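Misport shops get draft rules for small-parts robot cells

3 March 2021

Robot cells that pick up bolts, nuts and other small hardware would have to follow one common set of shop rules under a draft out this morning from Undura, the Misport manufacturers' group.
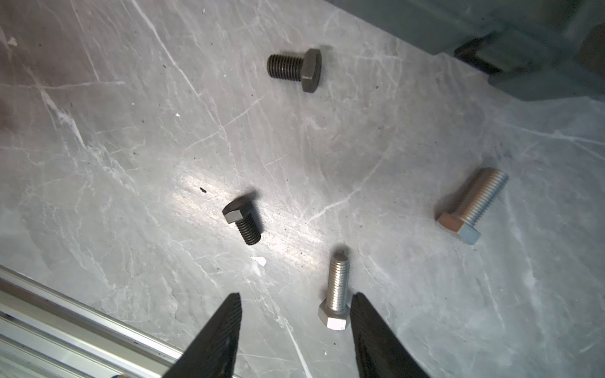 The draft is short, eleven pages with the forms. Comments open now, close end of the month. Members vote in July.

Main points, as we read it on a quick pass:

Mixed hardware. Plated and blackened bolts can share a work surface only if the cell has been checked on both finishes. Shiny parts and dark parts don't look the same to a camera and the draft wants a separate test record for each. Same goes for different shank lengths.

Pick test. A cell has to run 500 picks without a person stepping in before it goes on shift. Any change of gripper fingers, camera or lighting and the count starts over. That last bit is likely to get the most pushback.

Finger wear. Ridged grip faces to be looked at at the start of each shift and logged. No set replacement date, shops asked for one and didn't get it.

Clean surface. Wipe down between batches. Chips and flecks on the work surface are to be treated as a fault if they show up in the camera check, and glare gets its own line: if light bouncing off the surface moves during the day, test at the worst hour.

Reach-in. No hands in the cell while the arm has power, "including to straighten one part." Slow mode is not an exception. Current practice at a lot of Misport shops is to nudge a part over with a pen or a rule, so this would be a real change.

Records. Test sheets and finger logs kept 365 days, paper or electronic.

Ngaio Ruawai, who led the drafting, said the group started with the complaints it was hearing most from operators.

"People were being told three different things by three different installers," Ruawai said by phone. "One says re-test after a finger change, one says don't bother, one never brings it up. We wanted a page you can tape to the guard."

She said the reach-in rule is not up for trade. The pick count might be. "If somebody has numbers that say a smaller run catches the same problems, send them in. We'll read them."

Lallero, which runs two picking cells on its fastener line, has been trying out the draft since the fall. A shop manager there said the logs take a few minutes a shift and the re-test rule is "a pain on a Monday". The company has not said how it will vote.

Waaka, a smaller shop across the river, wants an easier version for cells that only run a few hours a week. Undura says it's looking at that but theres nothing in the current text.

The rules would be voluntary. Members who sign on could list it on bids, and Undura would do spot visits, no fines. They would not replace state or federal safety rules or anything in the robot maker's manual, and the draft says so on page one.

Copies are at the Undura front office, ask for draft 808. A walk-through for members is planned, date and room still being settled. Written comments to the same office, signed, with the name of the shop.

We'll update when the meeting time is confirmd.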